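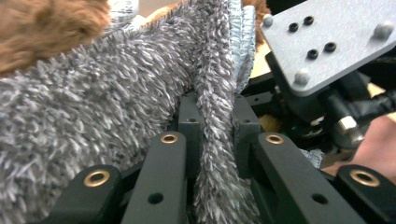 Looking after microfibre cloths: tips from the Gudau open day

Posted 19 February 2026

The Gudau workshop in Udodport opened its doors to the public in January, and most of the morning went to a demonstration of hand-held grippers working with household cloths. I went along for the machines and came home with a page of notes about laundry. The people at the bench handle the same few cloths all day, so they have opinions on how to treat them.

Pick it up by a fold

A shaggy microfibre cloth is hard to grab when it lies flat. Push the sides in until a ridge stands up, then pinch the ridge. The gripper fingers close on it from both sides, and your own finger and thumb will do the same job over a bucket. If you pinch only the tips of the pile you pull at the loops, and sooner or later one comes out.

Find the hem first

On a cloth with a long pile, the edge is usually smoother than the rest and often a different colour. Find it by feel, run your fingers along to a corner, and shake from there. It saves turning the cloth over and over to see which way is up.

Keep it away from fluffy things

Microfibre picks up lint from whatever it touches. Don't wash it with towels, flannelette or soft toys, and don't store it in the same basket as any of them. If you've already done it, let the cloth dry fully, then go over it with a stiff brush in one direction. 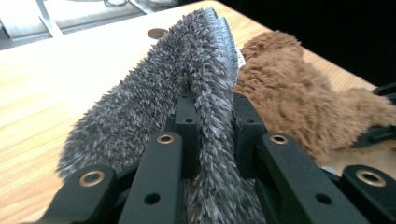 Grey microfibre cloth held by the fold, with the brown plush beside it on the table.

Washing

– Shake it outside before it goes in the machine.
– Warm water, a small amount of liquid detergent.
– No fabric softener. It coats the fibres and the cloth stops picking up dust.
– Line dry in the shade, or tumble on low with other microfibre only.

The Gudau staff wash theirs after every 200 pick-ups, which on a busy day means a load each afternoon. At home, once a week is plenty for a dusting cloth. Bathroom cloths want doing more often.

Labels

A sewn-in tag can scratch gloss paint and piano lacquer. Fold it to the inside when you dust, or snip it off close to the stitching. Write down the washing temperature first if you're likely to forget it.

When to retire one

The Zepeda bench keeps a tally on each cloth and moves it to the floor pile at 2,000 pick-ups. I don't keep a tally. Mine go to the garage when the pile stays flat after a wash, and after that they do bike chains.

Getting there

The next open morning hasn't been set. The workshop is on the Bivmont side of the river, with parking at the rear and a 700 metre walk from the bus stop. Entry was free, and tea was a gold coin.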